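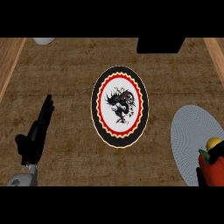
# Table-clearing runs, Ernbridge canteen

Data card, version of 27 Jan 2026. Covers the simulated set only. The recordings from the real kitchen are kept apart and have their own card.

## What's in it

- 2000 simulated runs with two arms at one table: plates, placemats, fruit and vegetables
- 621 runs marked as failed, kept in on purpose
- 13 task wordings, such as "put the pepper on the plate"
- Joint positions, gripper state and rendered video for each run

The renders and control code come from Urko, the simulator we already had a licence for. Sotelo is the policy trained on the result. Please don't use the two names as if they were the same thing; the November slides did, and we are still answering emails.

## What it was made for

Jistero, which runs the canteen, wants to know whether arms could take over laying out and clearing on the late shift. The proposal says this will "free staff for higher-value work". I have asked what that work is and have yet to see a list. The late shift is already short, and the people on it also wipe down, restock, answer questions about allergens and deal with spills. None of that is in the data.

What the set can tell you is how often a policy moves a named item to a named place on a simulated table. It can't tell you how many hours a person would save. Somebody still has to load the trays, clear up dropped food and stand near the stop button. If those jobs go to the same staff, count them as work — the first costing left them out.

## Known problems

- Rendered plates don't break. A policy that knocks one on the rim loses nothing by it here.
- Lighting is even in every run. The canteen has a window on one side and a bad tube over the sink.
- Produce has one fixed shape per type. Real peppers vary a good deal.
- Success is decided by a script that checks final position only. Squashed fruit counts as a pass.
- No people appear anywhere, so nothing about working next to someone can be learned or tested.

Run 3031 in the old numbering was a duplicate and has been removed. The gap in the index is expected.

## Before you quote a success rate

Give the wording used, the number of tries and whether a person reset the table between them. Say that it is simulated, in the same sentence as the figure.

Staff at the canteen should see any result before it goes into a rota plan. They were told about the project after the budget was agreed, and several found out from a poster. Comments they send in go in `feedback/`, unedited.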